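Does cold water really stop reds from bleeding?
Laundry & Fabric Care > General

pastton_walid
Posted 24 Nov 2024
My sister-in-law swears that if you wash everything on cold you never have to sort again. She has been doing it since May and says nothing has turned pink. I am not convinced. I have a bunch of things that are red and white in the same piece, so sorting doesn't even help me there. Is cold enough or is this one of those things people repeat because they read it on the back of a bottle?

zoubi
Cold is enough for most stuff you buy now. I stopped sorting years ago. Still have white shirts.

nadine.ghanem
"Still have white shirts" is not much of a test. Hold one up next to a new one in daylight. Mine looked fine too until I bought a fresh pack and saw that the old ones had gone the color of dishwater.

Cold slows bleeding down. It doesn't stop it. If the dye wasn't fixed properly at the factory, it will come out in cold, it just takes more washes and you don't notice which load did it.

zoubi
They go gray from detergent buildup, not dye. Different problem.

nadine.ghanem
Could be both. You don't know which and neither do I, that's my point.

gakangate
What about vinegar? My mother put a cup in with anything red and told us it "set" the color.

mikyung_h
Vinegar does not set the dye in a finished cotton garment. I did alterations and dye work for 12 years and I wish this one would go away. Acid matters when you are dyeing wool or silk with acid dyes. Pouring salad dressing ingredients on a cotton shirt that was dyed in a factory two years ago does nothing for the color. Salt, same answer.

For two-color pieces, the thing that matters is time. Most of the damage I used to see came from a wet garment left in a heap, red folded against white, for hours. People would blame the wash. I'd ask when they took it out of the machine and get a long silence.

So take it out right away, shake it, lay it out flat with the red parts not touching the white parts, and don't fold it until it is fully dry.
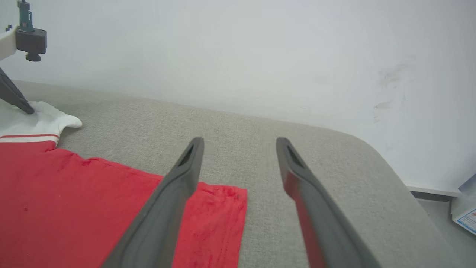
And test it first. Wet a white rag, press it on the red for a minute or so somewhere it won't show, like an inside seam. If the rag picks up color, hand wash that piece alone, every time. If it stays clean you can relax a bit, though I'd still give it a couple of solo washes.

pastton_walid
OK that is more useful than anything my sister-in-law said. What about those color catcher sheets? The Wendo ones are on sale here, box of 50.

zoubi
They work. Mine come out pink all the time.

nadine.ghanem
The sheet coming out pink tells you there was loose dye in the water. It doesn't tell you how much of it ended up in your clothes. I ran the same mixed load with and without, 2 weeks each, and couldn't see any difference.

mikyung_h
They do grab some dye. I wouldn't bet a wedding tablecloth on one. And on a red and white piece the colors are already lying against each other, so the sheet has to win a race it starts from behind.

gakangate
My mother's reds never ran though. Just saying.

mikyung_h
She probably bought decent reds and washed them carefully. The vinegar got the credit.

zoubi
I still think this is a lot of fuss. Cold, short cycle, hang it up. If a shirt bleeds after that it was a bad shirt and I wouldn't buy the brand again.

pastton_walid
Did the rag test on three of mine tonight. Two clean, one left a clear pink smudge, and that's the one I've been washing cold with everything else. Skipping the sheets for now. What do you all use for a smudge that has already dried into the white part? I've seen oxygen bleach suggested, but the label on mine says do not bleach - does that cover oxygen bleach too?

nadine.ghanem
Depends on the symbol. Empty triangle crossed out means no bleach of any kind. Triangle with two slanted lines means oxygen is OK.

pastton_walid
Crossed out. Great.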